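Pouring practice, week 5 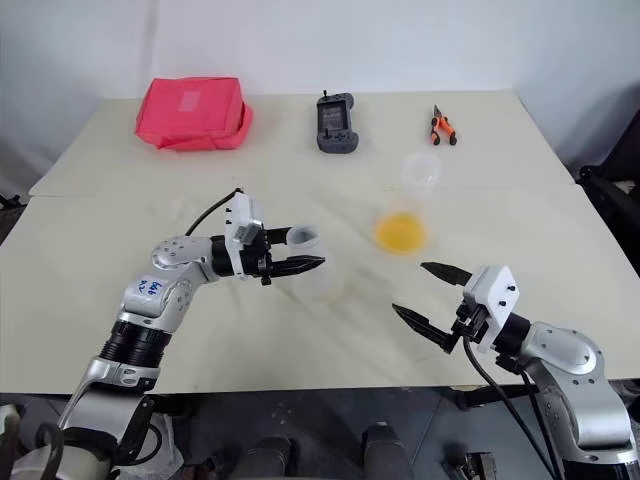 Posted November 8, 2024 by the Clakthorpe robot club build log
Filed under: manipulation, two arms

The task for this half of the term is pouring. One arm holds a cup, the other arm helps or stays out of the way, and the yellow liquid is supposed to end up in a cup and nowhere else. We picked a bright color for the liquid because clear plastic cups are hard to find in a camera image. The rim shows up, the walls mostly don't, and the depth reading goes straight through to the table. With something yellow in the cup the detector at least has a disk to lock onto.

An empty cup is still a problem. Our detector, which we call Puteo, loses a standing empty cup against the white boards more often than we would like. Tape around the rim would fix it, but the rules for the Shokri Challenge say unmodified cups, so we are training without tape.

The bag, the pliers and the gamepad controller along the back are clutter. The rules allow up to 5 extra objects on the table and we would sooner get used to them now. The pliers cause the most trouble, since the orange on the handles is close enough to the yellow that the old color threshold picked up both. We narrowed the hue range on Tuesday and added a check on shape.

Grip is the other half of the work. The toothed fingertips hold thin plastic well, but too much closing force folds the wall in and the rim goes oval, and then the pour comes out at the wrong corner. We cap the closing force in software now. The cap lives in the Clernix config file under the left gripper — please don't edit it on the lab machine without a commit.

Two things still open. The left wrist slows down near the end of its tilt, and the log shows a pause of 175 ms before the last few degrees. It might be the planner, it might be a joint limit set too tight. Also, the boards need a proper wipe. Gray smudges are showing up as false edges in the segmentation masks.

Next session is the same task with the two arms swapped.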